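Prelard Workshop Notes: Cable Routing on a Two-Arm Bench
Print this page | E-mail this page

Most faults on a small two-arm build start in the cable. Route it before writing any motion code.

Fix the cable at the wrist bracket first, then work down to the base. Move each joint to both ends of its travel by hand with the power off. Leave slack at the elbow and tie only to the rigid links, never across a joint. Snug the ties, then back off 2 mm. Overtightened ties cut the jacket.

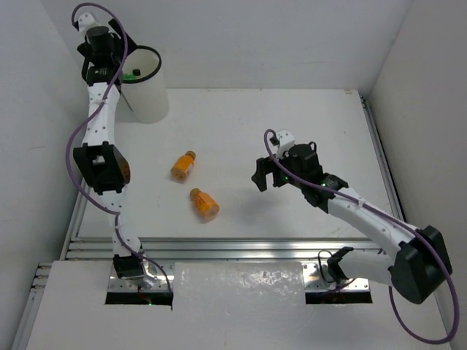
Both arms over the tabletop, purple cables run outside the links.

Pick one cable color and keep it. Purple shows up well against white links and black motor housings, and a snagged loop is easy to spot.

White walls bounce light back onto the table and soften shadows. Wipe them with a damp cloth; solvent leaves streaks.

Lightweight bottles roll when nudged. For repeat trials, mark the start positions in pencil. Check the extrusion bolts after 6 hours of running and retighten the base brackets at the same time.

Comments (2)

mareck: Same routing on ours. 1,006 cycles on one cable so far, no jacket wear at the elbow.

plundell_shop: Hook-and-loop straps work too, and come off without cutters.

Contact | Copyright Prelard Workshop | Back to top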